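Teaching an arm to pack a bag by remote control — the handles keep ruining my runs
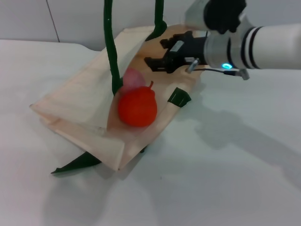
Toy pear in the tote, gripper open over the bag.

Posted by Diễm Tăng in Robots & Automation, August

Hello all! I've been trying to teach a robot arm to put toy fruit into a canvas tote bag, and I'm driving it by remote control (hand controller, foot pedal for pausing) while it records what I do. The plan was 300 runs. I've done 200, and I've binned far too many of them.

The packing bit is fine. I can get the fruit over the opening and let go without much drama. My trouble is everything round it. The bag is soft, so it never sits the same way twice, and the handles are a nightmare. If I come in from the side they're in the way, and if I come in from straight above I can't judge how deep I am on the screen. Twice now I've hooked a strap on the way out and dragged the whole bag along with me.

So, two things. Should I prop the bag up with something stiff so it stays open? And when I make a mess of a run but then sort it out, do I keep it or bin it? My mate Thiện says bin everything that isn't perfect, but then I'd have hardly anything left!

I'm using the Cliven recording software if that matters.

Huệ Trương

Don't prop it up unless it'll be propped up when the arm is working on its own. I made that mistake with a laundry sack last year. I put a card collar inside to hold it open, recorded 100 lovely runs, took the collar out and the arm hadn't a clue what to do with a floppy bag. Weeks of evenings gone.

What I'd do is let the bag be awkward, but choose how awkward. Lay it on its side for a batch, turn it a bit, lay it down again, swap which way the handles fall. Write down what you changed (I just keep a notebook next to the controller). Start with the easy positions until your hands are used to it and leave the nasty ones for later.

On the handles — come in at a slant, towards the open mouth, and go back out along the same line you came in on. Most of my snags happened because I let go of the thing and then lifted straight up, feeling pleased with myself. Open the fingers, wait a beat, back out slowly, and only then lift.

As for the messy runs, I keep the ones where I fumbled and put it right calmly. If I drop something beside the bag and pick it up again, that stays. If I've been waggling about for ages trying to see what's going on, it goes. Dragging the bag across the table goes too, obviously.

One more thing, take breaks. I went back through a Thursday evening session and the last 17 runs were all jerky. I hadn't noticed at all while I was doing them.

Kiều Ông

get a second camera at the side of the table, depth problem solved. also tie the handles together

Diệp Nông

Half agree with Kiều. A side view helps you when you're driving, but check whether the arm gets that view as well when it's learning. If you can see something it can't, you'll be making moves it has no way of copying. I wouldn't tie the handles, same problem as Huệ's collar.

Also turn your controller speed down for the last stretch into the bag. In Cliven mine was under the motion settings, though it may have moved since I last updated.

Diễm Tăng

Thank you both, and Kiều too! Tried the slanted way in and out this evening and it felt much easier on the wrist. Going back through the old 200 tomorrow to see which fumbles are worth saving.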